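Reto Grabner
March 23, 2022

1/ I promised some of you a thread about moving to a smaller apartment with a child, and how we decided which toys to keep. It is a long one, so take a coffee. Please excuse my English, I write this without help today.

2/ The facts first. We left the house in Zotmont in February. The new apartment has 694 square feet for three persons. The old place had 1259. You feel this difference most of all in the evening, when everybody wants to sit down in the same corner.

3/ My first mistake was to begin with the kitchen. Pots are easy, you keep the ones you cook with. I finished in one afternoon and believed that I was good at this. Then I opened the toy closet.

4/ My wife found a method in an old book by Hattori, from the library. You put all things of one kind in one place before you decide anything. All the cars. All the puzzles. Only then do you see that you own the same wooden train two times.

5/ We did have the same wooden train two times. One from each grandmother. Both grandmothers follow this account, so I say only that both trains were very beautiful.

6/ Rule one in our family became: the child decides first, and the parents are silent. It is very difficult to be silent. My son gave away a stuffed bear that I bought for him on the day he was born, and he did not think about it for even one second.

7/ (I took the bear back out of the bag at night. It sits now behind my winter sweaters. Rule one does not say anything about this.)

8/ Rule two: small toys get one box. When the box is full, it is full. If a new thing comes in, an old thing must go out. We use a plain cardboard box and not a nice basket, as a nice basket is one more thing that you have to find a place for. 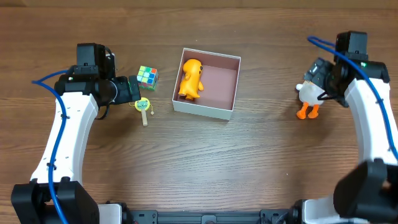
Small toys and the open box. The Rubik's cube is still under discussion.

9/ About the cube. I have had one since school and I can solve one side of it. My son says that a toy which makes Papa angry should go. My wife agrees with him. So at the moment it is two votes against one.

10/ Rule three: no selling of anything under five dollars. I tried it with a bag of plastic animals. I wrote messages with a man for three evenings, and in the end he wanted only the giraffe. Give it away and go to bed early.

11/ For the bigger things we rented a storage unit at Fokel, unit 3015, for 40 dollars a month. I was against it. A storage unit is a way to not decide, and you pay for it every month. But the sled and the crib are there now, and I must admit that I sleep better.

12/ Where the rest went: the puzzles to the kindergarten, the books to the Prodanow family on the second floor, who have twins. The twins came to our door the next day to ask if there is a part two of the dragon book. There is. We are still searching for it.

13/ Somebody asked me yesterday if the child was sad. A little, for the garden. For the toys I did not see it. He plays longer with each thing now, but he is also half a year older than when we began to plan, so I would not make a theory from it.

14/ What I would do differently: start with the toys while you still have energy, and write on the boxes on two sides. We wrote only on the top, and then we put the boxes on top of each other. I looked for the coffee filters for four days.

15/ Questions are welcome, I will answer after dinner. And if you know a good way to hang a bicycle in a hallway where the walls are very thin, please write to me, this is the next problem.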